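Kavthorpe Mending Room: Frequently Asked Questions

What is the Mending Room?
A room with a long table, decent lamps and a kettle that takes its time. You bring household things that have come apart, wobble or otherwise let you down, and we help you put them right. We're open from 9 in the morning, though Macario is rarely awake in any useful sense before ten.

Do I need to book?
For anything bigger than a shoebox, yes. Smaller things can simply turn up, ideally with you.

How long is a slot?
30 minutes. People tell us their job will take five. We give them 30 anyway, and then they ask for more.

What will you look at?
Lamps, toys, ornaments, picture frames, stools, umbrellas – most things that fit on the table and don't need a gas engineer. We stopped taking umbrella stands in March, after a disagreement about glue.

What won't you look at?
Microwaves, anything that leaks, and anything you've described on the phone as "probably fine".

Can you match a colour?
We can get near it. Borislav mixes the paint and has 88 little pots of it, most of them blue. If your item is blue you are in luck. If it is beige, lower your hopes.

My item has to be held upright while the glue sets. Do I hold it?
You can, and plenty do, with great concentration, for the first minute. After that we suggest a clamp or a jar of rice. Tall, thin pieces want support low down on both sides, and a light grip. Squeezing is how we got the glue rule above.

What does it cost?
Nothing for the table. Parts are at cost, and glue is 90p however little of it ends up on the object.

What if you make it worse?
It has happened. Na-rae keeps the apology biscuits in the top cupboard.

Who do I ask about something not covered here?
Sarahí, at the desk by the door. She has heard it before.

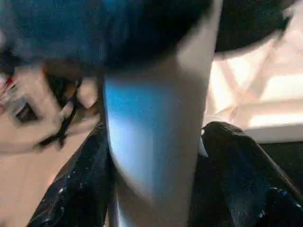
Held low down, on both sides.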